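In Praise of the Toy Shovel

Every December I go through the toy bin with a garbage bag in one hand and good intentions in the other, and every December the shovel stays. The light-up stuff goes, the puzzle with the missing corner goes, and the shovel goes right back by the door. I've decided it's time somebody stuck up for it.
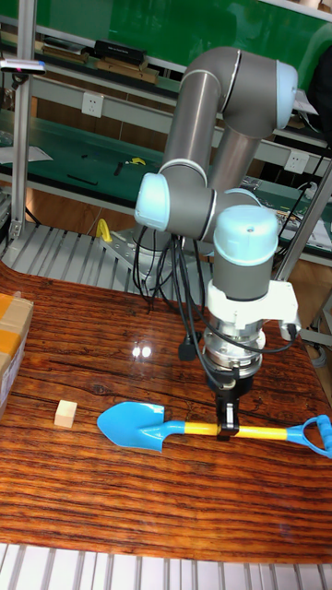
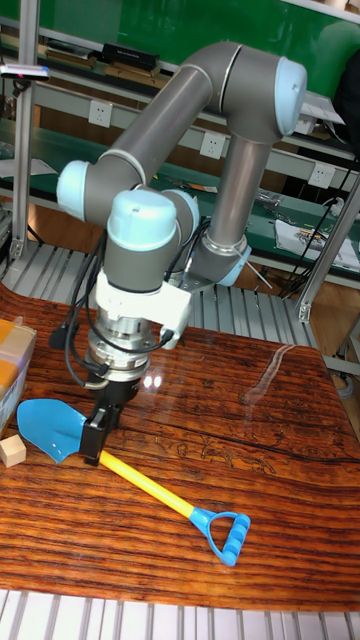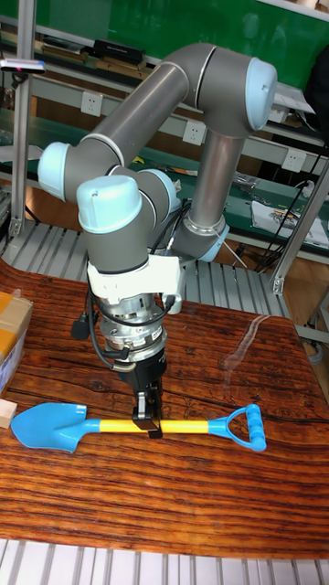 Blue blade, yellow shaft, blue D-shaped handle: the toy shovel in all three.

Look at that handle, because the handle is my whole argument! A closed loop with a bar across it, same as the one on the big shovel in my garage. A kid can grab it with one mitten or two, drag it, hang it on a hook, or stick an arm through it and wear it around the yard (mine did this for most of one winter). The little straight-handled shovels they sell with beach pails are fine for five minutes of sand. Give one to a four-year-old who wants to dig a real hole and you'll have a squatting, grumbling four-year-old with sore knuckles.

And I love the colors. I know we're all supposed to want beige toys now. I got a catalog from an outfit called Vustard last month and every single thing in it was the color of oatmeal, including a set of garden tools I'd lose in a flower bed before lunch. Bright blue and yellow shows up in grass, in leaves, in sand, and in the snow pile at the end of the driveway, where I have found ours more than once by nearly running over it.

My other gripe is with toys that do the playing for you. We had a Clinder digger with up to 600 different sounds, or so the box claimed, and I'd guess we heard the same one over and over until the batteries gave out. Then it was a lump that didn't dig. A shovel is a blade, a stick and something to hold on to. It has been an oar, a guitar, a horse, a very poor baseball bat and the thing that keeps the closet "locked." It also digs, if you want it to.

People will tell me plastic is plastic, and a small metal one would last longer. Maybe so. I bought a metal one once, and after it met my shin I was done with that idea. I'd like toy makers to build the plastic ones a little better, especially at the spot where the blade meets the shaft. Our first one let go right there, and I taped it back together about as well as you'd expect.

So if you're buying for a small person this year and you're stuck, skip the thing with the app. Get a shovel with a proper handle, the longest one they can manage, and point them at some dirt you don't care about. Buy two if there's a sibling. I learned that one in the driveway, with both of them hanging on to the same handle and the neighbors watching.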